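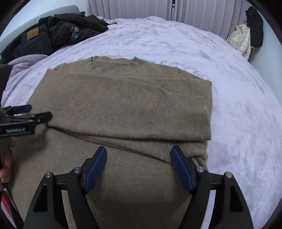
Session 4: Setting Up Your Guitar's Action at Home

Handout by Boonmee Chaiyaporn, Plomdale Evening Workshops
November

Welcome back, everyone, and thank you for bearing with the parking last time! Tonight we leave the neck alone (you've all done quite enough squinting down fretboards) and move on to the saddle, where most of the height of your strings is decided.

Tune up before you measure anything. I know I say it every week, but a slack string sits differently and you'll end up chasing a number that was never there. Put your steel rule on the twelfth fret, look at the gap under the low E, and write it down. Then do the high E. The low side normally wants a bit more room because that string swings wider.

Taking the saddle down
Slacken the strings and ease the saddle out with your fingers, or with padded pliers if it's stubborn. Pencil a line along the bottom edge, then rub it on fine paper stuck to something properly flat. Whatever you take off at the saddle, only half of it shows up at the twelfth fret, so go slowly and keep checking. Keep the base square! A rounded base is the usual cause of a dull, sulky sound afterwards.

If you're on a Groren kit guitar the slot is a touch tight, so don't force it back in.

For next week
Bring your own saddle, a soft pencil and the Nilsuwan reading, pages 98 to 3 lines into the next chapter (the rest is all about banjos, lovely but not for us). We're in Room 206 again. Saturday people, same room, same kettle.

Comments

Plolatik: Went too low on the treble side and now the top string buzzes. Is a paper shim cheating?

Boonmee: Not at all, a thin one is fine while you cut a new saddle. Bring it along and we'll have a look.

Contact the workshop | © Plomdale Evening Workshops | Back to top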